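**Town newsletter, 20 January 2020**

## Winter clothing swap at Limcombe hall

The swap is back in the lower room at Limcombe hall. Last October we took in 113 pieces and 77 of them went home with someone new. What was left went to the thrift store in Zambridge.

The rules are the same as before. Bring clean clothes in good shape, up to 17 pieces per household. Shirts, sweaters and jackets should come on a hanger if you have one to spare. Pants and kids' clothes can be folded in a bag. Please check the pockets first.

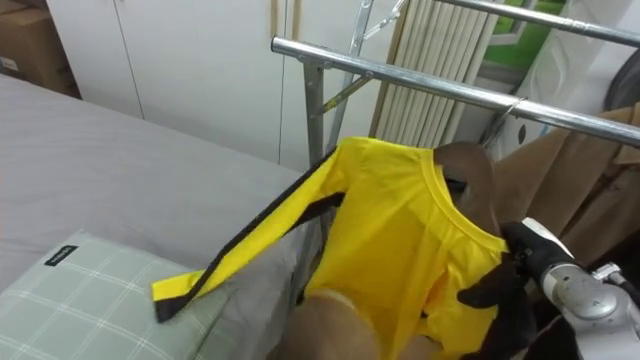 ## What we need most

Children's coats and snow pants go first every time, in all sizes. We also run short of men's long-sleeved shirts and plain work clothes. We have more than enough summer dresses and neckties, so please hold on to those until spring.

Wooden hangers are better than wire ones for anything heavy, and wire leaves bumps in the shoulders of knits.
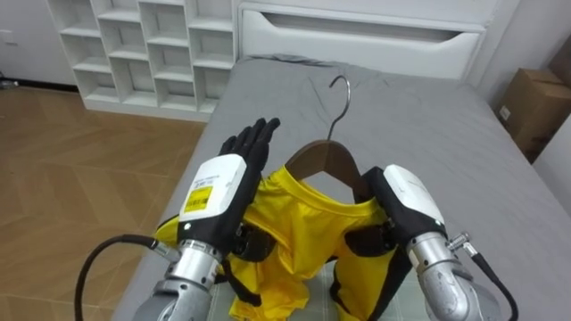

Wire ones can go back to Tikkanen Cleaners on the Flutusham road, who take them at the counter.

Bedding was the one thing people argued over in the fall. We accepted sheets and pillowcases, but full-size pillows took up two tables and few were picked up. This time we will take sheets, pillowcases and blankets only.
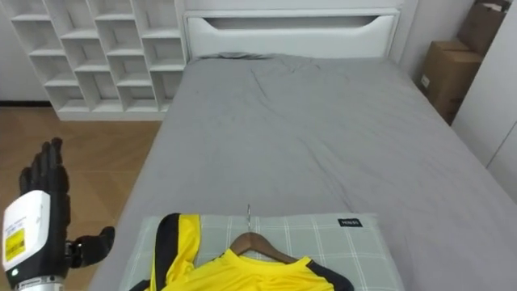 Ulla Hirvonen wrote in to ask that sheets be marked with their size, as she took home two fitted ones in the fall and neither went over her mattress. A strip of masking tape with "twin" or "queen" on it would do, she says.

We will have tape and markers at the door. If you don't know the size, measure the bed it came from and write that down.
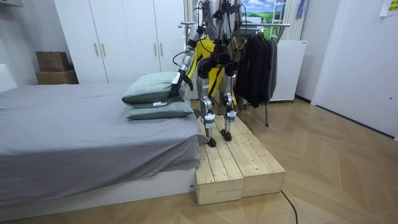

## Drop-off

Leave bags at the side entrance between 9 and noon on the morning of the swap. Doors open to everyone at 1. There are 26 parking spaces behind the hall, and the street is free after noon.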